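Search this site Go

Curkcombe Model Flyers
Pre-flight inspection checklist, electric and glow models, with comments

Work through this at the pit bench before the first flight of the session. Mark each line OK, FIX or N/A. A model with any FIX against it stays on the ground until the line is cleared. Comments under each item come from past inspections at Curkcombe and Dundstead.

1. AIRFRAME

1.1 Wing seated square on the saddle, bolts or bands tight.
Comment: Count the bands if the plan gives a number. Oily bands go in the bin. Nylon bolts with a white stress mark near the head are a FIX.

1.2 Covering sound, no lifted edges at the leading edge or hinge line.
Comment: Clear tape is fine for the day. Re-iron at home.

1.3 Tail surfaces firm. Hold the fuselage and push lightly on each tip.
Comment: Two models failed here in October, both with cracked glue at the fin root. You feel it before you see it.

1.4 Undercarriage straight, collets tight, wheels turn freely.

2. CONTROLS

2.1 Hinges – tug each one.
Comment: Pull firmly. A hinge that lets go on the bench was going to let go in the air.

2.2 Clevises closed, with keepers fitted.
Comment: A short piece of fuel tubing will do. Most common FIX on the Dundstead sheets.

2.3 Horns and pushrods. No bowing when the surface is held against the servo.
Comment: The Trirner kit comes with thin wire for the elevator run. Add a support halfway.

2.4 Surfaces move the right way. Stand behind the model and call each one aloud.
Comment: Ailerons are the ones people get wrong, mostly after a radio change or a new model memory.

2.5 Servo screws in, grommets not crushed.

3. POWER

3.1 Propeller free of nicks, nut tight, spinner not rubbing.
Comment: No filed or glued blades. Replace them.

3.2 Motor or engine mount tight. Check the firewall for cracks.

3.3 Flight pack strapped, not held by hook-and-loop alone.
Comment: Puffed packs are not to be charged or flown. Put them in the sand bucket by the gate.

3.4 Glow only: tank secure, clunk free, no splits in the tubing.

4. RADIO

4.1 Transmitter charged, correct model selected.

4.2 Range check at reduced power, 21 paces, motor off and then running.
Comment: Have a helper hold the model for the second half. Any twitch is a FIX.

4.3 Failsafe cuts the throttle. Restrain the model and switch off the transmitter.
Comment: Write the result in the box. A tick from last season does not count.

5. BALANCE AND WEIGHT

5.1 Balance point within the range on the plan, flight pack fitted, tank empty.

5.2 Ready-to-fly weight entered on the sheet.
Comment: The Ichikawa scale twin came in 183 grams over its plan weight after painting. It passed, but the balance point had to be set again with 200 grams of nose lead. Lead must be screwed or epoxied in place – not taped. 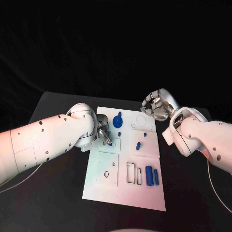 Do I have to repeat the whole list after a hard landing?
Go through sections 1, 2 and 3 again, and do the range check if the receiver or its battery has moved. Section 5 can be left unless something was replaced.

6. SIGN-OFF

Model name: ________
Checked by (not the builder): ________
Lines marked FIX: ________
Cleared: ________

Comment: Sheets go in the tray in the hut. Keep your own copy for a scale event, where the flight line may ask for it.

Contact the club | © Curkcombe Model Flyers | Back to top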